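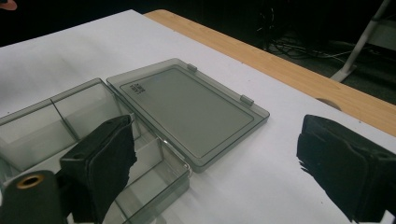
Can robots do the boring stuff yet? (Household and shop talk)

rhodri_hopkin
Rhodri Hopkin here, long-time reader. I run the small parts counter at Fustell and I spend way too much of my day on divided plastic boxes. Open the lid, drop in the washers, close the lid, next one. We did 828 of them in October! My boss keeps sending me videos and asking when a machine can take over. So, can one?

gasketgal
Short answer, no. Opening a hinged lid is two jobs – you have to hold the base still and lift the other half. With two fingers and no second hand the whole box just skates across the table.

plollport_pete
Disagree. Put a stop behind the box and one gripper is plenty. We had one opening and closing lids at Plollport all last winter. It got through 602 before anyone had to step in, and that was a bad hinge.

gasketgal
Same box every time, same spot every time, right? Try that with my kitchen drawer.

plollport_pete
Well, yeah, same box. But Rhodri has the same box too!

mopbucket_9
See-through plastic is what got us. Smoky gray is a bit better than clear, but the dividers all blur together when you look through one wall at the next, and the camera can't tell which compartment is nearer. White paper under it helped some. Glare on the rims, not so much.

rhodri_hopkin
Ours are tinted gray, so maybe there's hope. What do you put on the fingers? Bare metal slides right off.

mopbucket_9
Soft pads. They fray like crazy, so buy extra. I swap mine when the strings start catching on the lid.

wavier_fan
I'd buy one tomorrow if it folded towels. Lids I can do myself, thanks.

gasketgal
Towels are worse lol. Rhodri, what's your rate by hand?

rhodri_hopkin
300 on a good day, if the phone leaves me alone. Pete, can you post how you built that stop? I've got scrap aluminum and a free afternoon.

plollport_pete
Sure, I'll dig out the drawing tonight.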